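Ticket 129 – Play kitchen set, small pot: food pieces jam in bowl, set will not pack down
Site: Prirngate family room, play kitchen table
Opened by: Jaqueline Mendoza
Assigned to: Damián Chávez
Priority: Low
Status: Closed, with one item carried over

Problem as reported

The food pieces from the pretend-cooking shelf no longer pack away inside the small steel pot. The shelf label says pot plus food, lid bin on top. With everything in the pot the lid bin does not sit flat and slides off when the shelf is bumped. One curved orange piece is the usual offender. It goes in, turns sideways and wedges against the wall of the bowl. Children then pull on the handle instead of the food and the pot comes off the table.

Requested: find out whether the pot is the wrong one, the food is the wrong set, or the packing order is wrong.

Environment

Pot: stainless steel, round, shallow, wire handle. Bought with the Eramero starter kitchen. No model number on the base.
Food: mixed. Part Eramero, part Mandau refill bag, part donated loose. No inventory exists.
Storage: Diekmann open shelf, middle tier, clear height 80 mm above the pot rim with the lid bin fitted.
Table: the brown wood-grain one with rounded corners.

Entry 1 – Damián Chávez

Went to the room Sunday before opening. Emptied the shelf onto the table and sorted by color first, because the label on the bin is a color chart. This did not help. The chart covers the Eramero pieces only and the Mandau orange is a different orange.

Checked the pot for damage. Rim is round to within what I can measure with a tape. Base is flat, no rocking. Inside surface is clean apart from the usual fine rings in the metal. No reason to replace it.

Started loading in the order on the label, large pieces first. 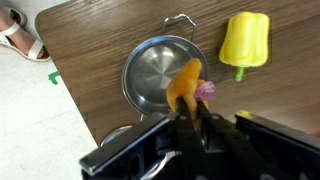 The shape matters more than the size with the orange piece. One end is rounded and wide, the other is narrower, and the wide end finds the wall of the pot whichever way it is dropped. Loaded narrow end first it stands up past the rim. Loaded wide end first it lies over and takes up the space the next two pieces need. Neither position clears the lid bin once the rest of the food is in.

The small pink and purple piece is a separate matter. It has no entry on the color chart and I could not match it to either catalog. It is light and soft-looking and tends to travel with whatever it is next to. I have put it down as "unidentified, keep" until somebody claims it.

Tests run:

1. Label order, all pieces. Lid bin does not seat. Fail.
2. Reverse order, small pieces first. Orange piece sits on top, lid bin tips to the left. Fail.
3. Orange piece laid along the wall, pink piece in the middle. Lid bin seats. Pass, but only with the pepper left out.
4. Same as 3 with the yellow bell pepper added on top. Lid bin does not seat. Fail.
5. Same as 3 with the pepper in the lid bin. Seats, no movement when the shelf is bumped by hand. Pass.

Finding: the pot holds the set without the pepper. The pepper is a Mandau refill item and was never part of the original pot load. The label predates the refill bag.

Entry 2 – Jaqueline Mendoza

Agree the pepper is the extra item. I would still like it stored with the pot if possible. When it goes in the lid bin the children treat it as a lid-bin toy and it ends up in the block corner. It has been recovered from there 3 times since May.

Can the handle be folded down to gain clearance? It stands well above the rim.

Entry 3 – Damián Chávez

Handle checked. It is a single loop of thin wire and it moves, but it does not fold flat. Left up, it clears the shelf above provided the pot is pushed to the back. Laid over, it rests across the bowl and presses on whatever is inside, which is worse. I did not bend it. It already has corners in it where a curve would be expected – either made that way or adjusted at some point – and I would prefer not to add another.

Replacement options looked at:

Deeper pot from the same Eramero range. Fits the food, does not fit the shelf with the lid bin on.
Moving the shelf tier up one notch. Possible on the Diekmann, but the tier above holds the plates and would then be out of reach for the smaller children.
Dropping the lid bin. Not recommended. The lids have nowhere else to go.
Storing the pepper beside the pot on the same tier. No parts needed. Requires a mark on the shelf so that it goes back to the same spot.

Trialed the last option on the table before marking the shelf. Pot on the left, pepper on its right, orange and pink in the bowl. Width is well within the tier. The pepper is happy on its side and has enough of a lobed shape that it does not roll far. Stem direction makes no difference.

Proposed fix: two outlines on the shelf in tape, one round for the pot and one for the pepper. Revised label to read "Orange along the wall, pink in the middle, pepper outside."
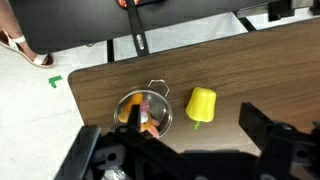 Cremilda Batista: Outside where? I would change that word before it gets printed. Our morning group reads labels literally and outside means the yard. "Next to the pot" is clearer. Also please use a picture outline for the pepper. A plain oval will be taken for the egg, and then the egg will be put there and the pepper will be back in the blocks.

Entry 4 – Damián Chávez

Accepted. Label text changed to "Pepper next to the pot." Outline cut from yellow tape with a green stub at one end for the stem. Pot outline is gray.

The egg now has its own place in the carton. It was not part of this ticket but it was on the table.

Fitted both outlines and the new label. Repeated test 3 on the shelf itself, lid bin on, pepper in its outline. Lid bin seats. Bumped the shelf by hand and then with the cart. No movement of the pot or lid bin. The pepper shifted slightly but stayed on the tier.

Entry 5 – Consuelo Esquivel

Used it for two afternoon sessions. The pot stays put. Children are loading the orange piece correctly more often than not; the ones who do not are catching it when the lid bin wobbles and trying again. The pepper came back to its outline both times. Tape edge on the pot outline is lifting at the front where it gets picked at.

Entry 6 – Damián Chávez

Front edge of tape replaced with one continuous piece, ends at the back. Old labels removed from the shelf and from the spare kitchen tub in the closet, where there was a second copy.

Asked Somkiat Wattanapong whether the stock sheet should list the pot contents by piece. He wants it by bag for now. Sheet updated to show the Mandau refill as a separate line.

Resolution

Cause: load label not revised when the refill bag was added.
Fix: revised load order, pepper stored beside the pot, shelf outlines and label replaced.
Parts: tape, one label sleeve.
Pot: no fault found, retained.

Carried over: pink and purple piece still unidentified. Moved to ticket 2000, loose parts.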